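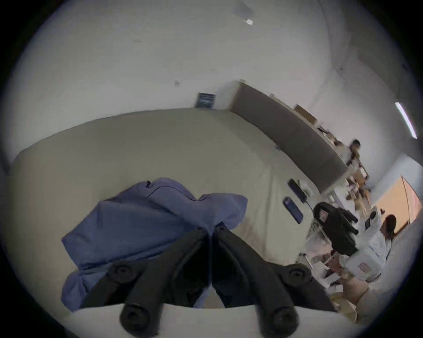

Laundry bits and pieces, mostly things I've got wrong once already. No particular order.

Shirts. Undo every button before it goes in, cuffs as well. Buttons left done up pull at the thread and you lose one a month. Collar stains – washing-up liquid, neat, old toothbrush, leave it ten minutes. Don't scrub hard or the collar goes fluffy.

Towels. No fabric softener, ever. Makes them feel lovely and then they won't dry anything. If yours have already gone waxy, one hot wash with nothing but soda crystals, then another with half the usual powder. Took two goes with my old Carré bath sheets but they came back.

Water here in Stirside is hard as nails so I use more powder than the box says. If yours is soft use less. Suds still in the drum at the end = too much.

Smelly machine. Empty, hottest setting, soda crystals in the drum. Then pull the rubber seal back and wipe right round inside the fold, thats where the black stuff lives. Drawer comes out too, there's normally a tab you press down at the back. Leave door and drawer open overnight.

Filter. Old baking tray under the flap first, towel under that. Mine had a hair grip, 20p and a lot of grey sludge. Do it before it stops draining, not after.

Drying indoors. Window open a crack, door shut, gaps between things. Heavy stuff on the outside rails of the airer. Turn jeans inside out, pockets take forever otherwise. My Tellano airer lost a foot years ago and is standing on a cork, works fine.

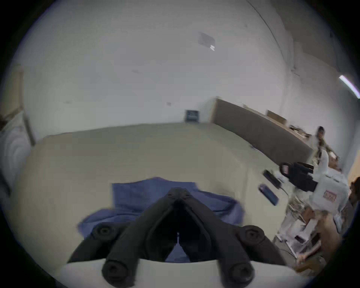
Don't let things sit in a heap once they're out of the machine either. Five minutes and the creases set. Give each one a proper snap by the shoulders or the corners, smooth the seams with your hand, hang it. Saves nearly all the ironing. I only iron shirts now and not many of them.

When you do iron – slightly damp is best. Collar, then cuffs, sleeves, and the body last. Dark cotton inside out or it goes shiny. Limescale spitting out of the steam holes, fill the tank, get it hot, unplug and hold it over the sink while you shake it about. Mind your hands.

Colour run. Wash it again straight away, dont let it dry. If it's dried pink it'll probably stay pink. New dark stuff by itself the first couple of times, and I still wouldn't trust a red sock.

Candle wax. Ice cube, scrape with a blunt knife, then brown paper over and a warm iron. Keep moving to a clean bit of paper.

Musty cupboard. Everything out, wipe shelves with white vinegar and water, leave to dry with the doors open all day. Sheets go back folded inside their own pillowcase so you're not hunting for the other half at eleven at night.

Stain removers next, when I get a minute to tpye it up. Still testing the Devness bar on grass.

Contact | © Stirside Household Notes | Back to top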